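Cornuncombe Palace Hall: Pre-Installation Inspection Checklist

Issued July 2023. Covers the public areas to be used for the seating of the new title holder. Replaces the January list, which did not cover the annex.

Status codes: P = pass, R = repair before use, N = not inspected.

1. Main hall capacity
Status: P
Posted limit is 800 persons, seated and standing combined. Ward tickets are to be issued against this figure and not against the chair count. Overflow guests go to the Phan Street side under canopy.

2. Exits and aisles
Status: R
Both rear doors open outward and latch correctly. The east door was chained at the time of inspection. Chain to be removed and kept in the palace office until the rites are over. Center aisle to stay clear for the full width of the procession carpet.

3. Dais and stool platform
Status: R
Third step on the left has a loose tread. Platform rated at 1497 pounds by the installer, Nasitar Stagecraft. Chiefs, attendants and the stool itself must all be counted in the load. The regent's chair stands at floor level and is not included.

4. Canopy and drum stand
Status: P
Guy lines are tight and flagged. Drum stand is on level ground. Keep drums off the ramp - it is the only step-free way in.

5. Electrical
Status: R
Generator sits 47 feet from the hall, downwind. Two extension cords cross the path to the council room and need covers. The sound system has its own breaker. Do not add the kettle or any cooking equipment to that circuit.

6. Annex and family quarters
Status: P
Smoke alarm tested and sounding. Windows open freely. Floor clear between the door and the far wall. Inspector's comment: the annex is outside the ticketed area and should be signed as private on both sides.

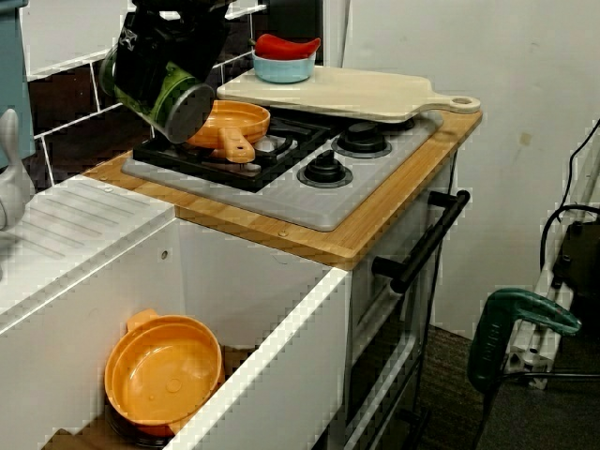

7. Ceremonial fire and lamps
Status: N
Lamps had not been delivered by the supplier, Sudden Lighting. Inspect on arrival. Sand buckets required at each lamp position. No open flame under the canopy.

8. Records room
Status: P
Holds 154 bound registers, including the succession rolls of the ruling houses. Extinguisher is the dry type and in date. Room stays locked during the ceremony, key with the duty officer.

Items marked R must be rechecked before the hall is opened. Item 7 requires a full inspection.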